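# Progress report to the Filtanbridge Fund: textile wash durability study, second period

Work covered: trial laundering, seam and hem assessment, supplier liaison, budget position. 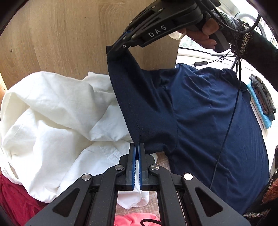

Navy T-shirt, sleeve hem held under tension.

## 1. Position at the end of September

The study compares how short-sleeved cotton workwear holds its shape and stitching under repeated laundering at two sites, Nerkska and Ocampo. The grant pays for 200 garments, the wash programme, laboratory time and a final specification that smaller buyers can use when ordering uniforms.

All 200 garments have been received, numbered and measured. The first 100 have completed the full wash programme at Nerkska. The remaining 100 are at Ocampo, where the programme started later than planned (see section 4).

## 2. Method, as now fixed

The draft method sent with our last report has been changed in two respects.

- Garments are now line-dried indoors between cycles. Tumble drying was dropped after the two sites could not be brought to the same outlet temperature.
- Sleeve and body hems are assessed separately. In the draft they were given one combined grade, and this hid differences between them.

Each garment is measured flat at nine points before washing and again after every fourth cycle. Measurements are taken at the same time of day at both sites, starting at 10 am, after the garments have been left overnight in the conditioning room. Readings are entered on the shared sheet and checked by a second person before the garment goes back into the programme.

Detergent is from a single batch, divided between the sites at the start. Water hardness differs between Nerkska and Ocampo and has not been corrected. It is logged weekly and will be reported alongside the results.

## 3. Findings so far

These apply to Nerkska only and should be treated as provisional.

Most of the change in body length took place in the first four cycles. Later cycles added little. Width was more stable than length in both fabric weights, although the lighter fabric showed some twisting at the side seams, which the present measuring points do not capture well. We have added a note field for it and will decide before the final period whether it needs a grade of its own.

Sleeve hems performed better than body hems. Nine garments had a broken stitch run at the body hem by the end of the programme. In four of these the break began at the point where the hem crosses the side seam - the thickest part of the hem and the place where needle damage is most likely. The supplier, Zarum, has been sent the four garments and asked for the needle size and thread tension used on that order. A reply is outstanding.

Colour loss was assessed by eye against the grey scale. Dark shades faded more at folded edges than on flat areas. No conclusion is offered until the Ocampo garments have been graded by the same assessors.

## 4. Delays and problems

The washing machine at Ocampo failed its first calibration check and needed a new temperature sensor. The part was supplied under warranty, but the programme there lost most of a month. We do not expect this to move the end date, as the time will be recovered from the gap originally left between the laundering and laboratory stages.

One carton of garments reached Ocampo with its labels detached. The garments were matched to the packing list by size and fabric weight and then renumbered. They remain in the study.

## 5. Budget

Spending is within the approved total. Carriage between sites has cost more than forecast and laboratory fees less, since the seam strength tests have been moved to the next period. We ask the Fund to approve a transfer between these two lines. The overall grant is unaffected.

## 6. Next period

- Complete the wash programme at Ocampo.
- Carry out seam strength tests on garments from both sites.
- Obtain the sewing details from Zarum and, if the fault is confirmed, add a clause on hem crossings to the draft specification.
- Circulate the draft specification to the Fund for comment.

The measurement sheets for Nerkska are available on request. Those for Ocampo will be released once the second check has been completed.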